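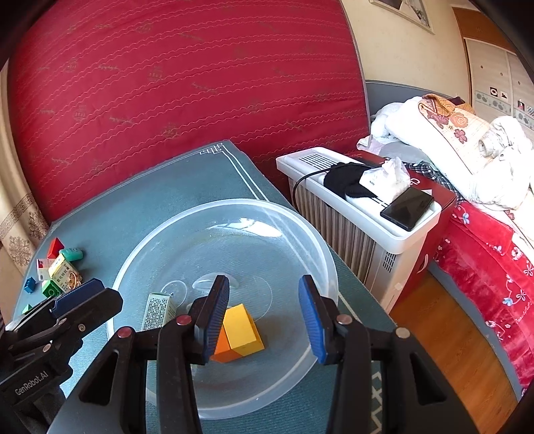 Two blocks in the basin, with the second gripper off to the side

Kevin Egan had promised his review by Wednesday, and by Tuesday night he had written one sentence, which said that the Foltex home trial came with very clear instructions. He was fond of the sentence. He had read it aloud to his wife, who asked whether he planned to mention anything else, such as the grippers, and he had said yes, of course, all in good time, and then he had gone back to the bedroom to practice.

He was 67 and had spent most of his life behind the counter at Caruso, the hardware store in Cundutside, where people brought him broken hinges and stayed to talk about their knees. When Skumeck asked for people to try out their new service before it opened to everyone, he signed up the same evening. The idea was simple enough. You took a gripper in your hand, you picked up whatever you had around the house and put it down somewhere else, and the people at Skumeck used what you did to help teach a robot to do the same. The trial ran for 24 days. At the end of it you told them, in your own words and at any length you liked, whether you would recommend it to a friend.

Any length was a dangerous thing to offer Kevin. His letter to the county about the bridge had come to 3,000 words, and that was after his wife got at it with a pencil.

The first few days he had been terrible. He squeezed too early and he squeezed too late, and he chased a wooden block around the plastic basin the way you might chase the last pea around a plate, and he talked to it the whole time – quite politely, considering. Fingers, he discovered, do a great deal of the thinking without telling you. You reach for a cup of coffee and your hand has already worked out the handle. Take the fingers away and give a man two blue pads instead, and he has to have the whole conversation out loud.

"Come in lower," his wife said from the doorway. She had a way of being right from doorways.

He came in lower, and up came the block, and the two of them cheered as though somebody had been born.

After that he got a little ambitious. He borrowed the toy bricks from his granddaughter's box, with her permission, which cost him a dollar, and he laid them out on the table with a comb and a little carton and anything else that struck him as a fair challenge. The bricks that were snapped together were the hard ones. 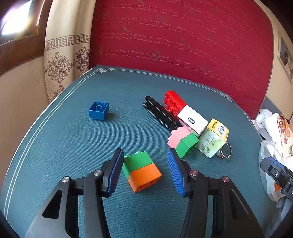 He would get the jaws open nicely on either side of them, green and orange, and then lose his nerve and wonder whether he ought to take hold by the green or by the orange, and whether a robot would wonder that too. He thought about this more than he let on. He pictured it in a kitchen somewhere, years from now, reaching for some old fellow's pill bottle, and coming in low because Kevin's wife had said so.

On Wednesday he got up before it was light and sat down with his coffee to finish the review. He wrote that the handles could stand to be a little kinder to a person with arthritis, and that lesson 13 ought to come a good deal sooner. He wrote that the folks on the Skumeck phone line had been patient with him, especially the young man who heard all about the bridge. He wrote that he would recommend Foltex to a friend, provided the friend had a table and somebody to stand in the doorway.

Then he remembered the part about the pea, and poured himself another cup, and started a new page.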